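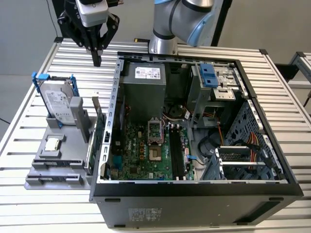
The procedure at Ciltgate was 9 pages long and Stefaniia Dovhaniuk had written seven of them. Step one was to record the asset number. The tower was 1,214 in a lot of 2,000, received from Pundbridge in March on shrink-wrapped skids.

She entered the number. The record came back with a name in the last-user field, which Pundbridge was supposed to have cleared: O. Stetsiuk, Estimating, third floor.

Orest had taught her to read a load table. He had also kept a spreadsheet of every colour the lobby had been painted, with dates.

The procedure allowed two dispositions for a hard drive, wipe or shred. It made no provision for looking. She read both paragraphs again, although they were hers, and checked the revision number.

At 4:40 p.m. Siobhán Hennessy came by for the tally sheet.

"Anything odd?"

"Name field populated on 1,214."

"Clear it and log it as a defect."

Stefaniia cleared it. Under Remarks, a field limited to forty characters, she typed LOBBY WAS GREY UNTIL JANUARY, and saved the record. Then she selected wipe and went on to step two.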